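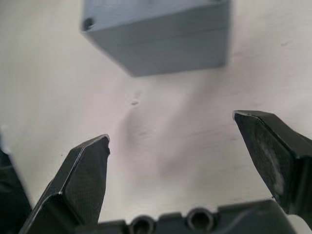
Kevser Demirtaş wrote in after my last tips page to ask whether a benchtop arm kit is worth the shelf space for somebody who mostly sorts screws and sands printed parts. Her shop is a corner of a laundry room, so I get the worry!

I've had the Plorketti arm kit on my bench since January and my short answer is yes, if you like fiddling. Longer answer below, with the stuff I wish I'd written on the box lid.

Clear the table first. I mean really clear it. A plain, pale top with nothing on it but the part you want picked up saves so much grief (I used to leave my pencils and calipers lying around and then wonder why it went for the pencil).

Start with the fingers open wide and come in slow. The kit ships with the speed set to 4000 in the settings page, and I run mine at 2128 for anything boxy. Why such a silly number? I nudged the slider until the rattling quit and that's where it landed.

Wipe the finger pads. The textured faces hold on to sanding dust like you wouldn't believe, and a dusty pad lets go of smooth plastic. An old toothbrush, dry, five strokes along the grain and five across. Please don't use oil, I did that once and spent an evening with dish soap.

Squared-off printed boxes are a great first job. Small flat things are harder, so put a folded dishcloth under them until you get the hang of the height.

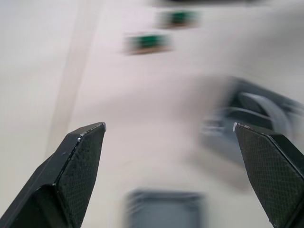

Yamuna Kurian thinks I'm too easy on the kit, and says the Kumsa does the same work with half the setup and a manual you can read without squinting. She has a point about the manual. Mine has the wiring page printed so small I copied it out by hand and taped it inside a cupboard door.

I did borrow a Kumsa for a weekend, though, and the jaws don't open as far. For little pieces, fine. For the project boxes I make, no thanks.

A few more bits:

Replacement pads come from Ikico, part 781, and they go on dry. Press, count to 20, leave them overnight.

Stand your trays where you can reach them without leaning over the arm. My elbow learned this one.

If it shakes while swinging across the table, tighten the base clamp before you touch any settings. Nine times out of ten it's the clamp.

The helpline in Tralcombe picks up after lunch, never before, and they're lovely. Have your serial number handy, it's on the underside, so copy it down before you bolt the thing to your bench.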